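Winuvley says its hand-held grippers need no upkeep. The setup sheet has a whole page on pairing and one line on care, and the line is "wipe clean." I've been looking after a pair of them since July and I don't buy it.

I'll start with the fingers, which wear first. They're soft, they pick up lint, and they get shiny where they meet. Once they're shiny they slip. The sheet says to swap them at 99 hours of use. Mine were slipping on a plain drinking glass at 79, and I hadn't been rough with them. Wiping with a damp cloth helped for a day. Washing them in dish soap and leaving them overnight helped for longer, but the second set still went in sooner than the sheet said.

Swapping them is supposed to take 3 minutes. Maybe on a clean bench with a magnetic mat under your elbows. The screws are tiny and the holes are in plastic, so go in by hand and stop when it feels snug. I stripped one on the first unit by using a powered driver on its lowest setting, and that finger has had a slight wobble ever since. Besby sells a kit with a torque driver in it. I looked at the price and bought a decent hand screwdriver instead.

Then there's zeroing. You close the jaws, hold them, wait for the tone, open them all the way, wait again. Do it after every finger change, whatever the app tells you. The app will show a green check mark for a gripper that is plainly wrong. I had one reading closed with a gap I could slide a business card through, green check and all. These days I close it on the card first. If the card pulls free, I do the zeroing over.

Light is the other thing. The sheet says "normal indoor lighting," and I'd love to know whose house they tested in. A bright window gives me bad tracking in the afternoon, and the log from a Thursday session was mostly dropouts. People on the Sheehan forum swear by a firmware update for this. I installed it. The dropouts came down a little, then I pulled the shade on the same firmware and they came down a lot more, so you can guess which one I credit.

Two units together are worse than one. Each has to be started and zeroed by itself, and if you start them too close together the second sometimes takes the first one's offset. Deven, the recording software, won't warn you. I start one, count to twenty, start the other, then squeeze each in turn and watch which bar moves on the screen. It has caught a mix-up 2 times so far.

I still use them. They're light, the batteries last, and when the fingers are fresh they close evenly. I'd only like the sheet to admit that somebody has to look after the things. Next job is the wobbly one. I'm going to try a slightly longer screw before I pay for a new housing, and I'll post how it holds up.
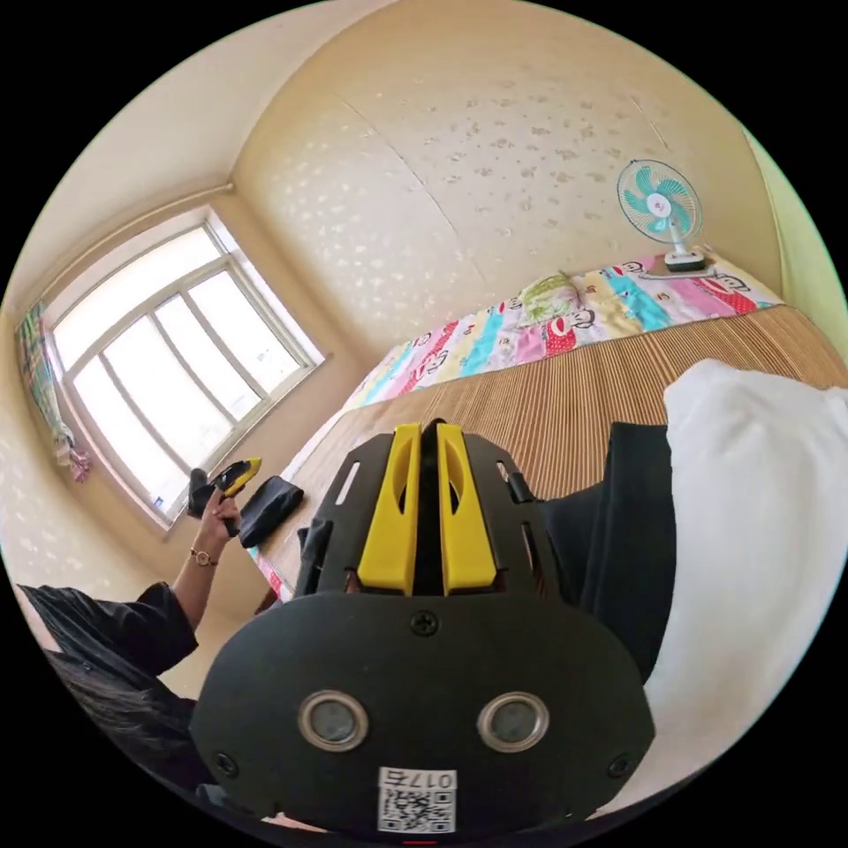
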